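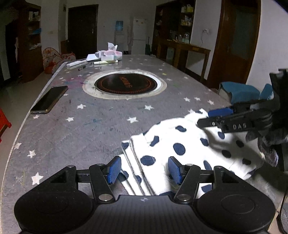 It was lovely to see so many tablecloths and old curtains finding a second home, one visitor to the Tomholm fabric swap wrote in the guest book, and plenty of people at the hall seemed to agree! The winter swap brought in 2,854 pieces of cloth, well up on the 2,000 handed over in July, and the tea urn hardly got a rest all afternoon. Entry was free, though a jar by the door collected 80 dollars toward new shelves (very welcome, as the old ones are sagging badly). Leftover cottons have gone to the Prikero quilting circle, who hope to finish 100 lap quilts by spring.

2020-12-19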